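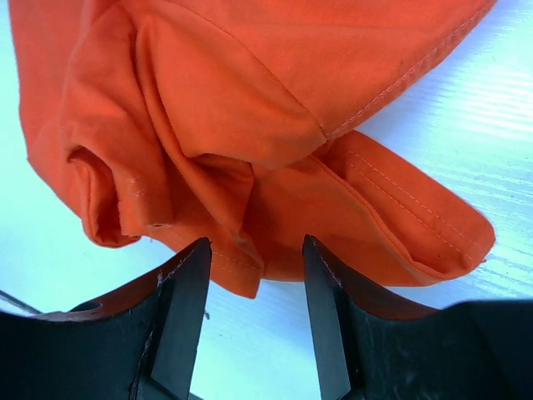
Getting the Color Back Into a Faded Reel

3 min read

So for my spring project I picked a 16mm short called Skistevport, which has gone badly magenta like so much old print stock does. Svenja Bauerfeind had already scanned the whole reel before I joined, so all I had to do was fix the color (all I had to do, ha!).

I started with a test chunk of 1000 frames from the harbor sequence. My first try was one correction across the lot, just pulling the red down until the sky looked like sky. Faces went green right away. Malte Sauerland told me to balance the shadows and highlights separately, and wow, what a difference! The yellow layer had faded most in the highlights, so they needed a push the shadows didn't want at all.

After that I went shot by shot. There are 31 shots in the chunk and I did them in Stillix, saving a grade for each and then copying it to any shot that used the same setup. Two of them still bug me. They're both dusk shots, and I can't tell if the purple in the water is fading or if it was meant to look that way.

Ah-rin Hwang and I argued over the grain too. She wanted a light denoise before grading, I wanted none, and we ended up leaving it alone because the denoiser kept eating the rigging on the boats.

Next up is the sound, which has a nasty hum under the second half. Arvid Backlund has offered to take a look in May.

We use cookies to remember your settings. Accept / Manage

Recent reports
Syncing a separate magnetic track
Splice repair with the Hollmann bench
Cirum: notes on a missing title card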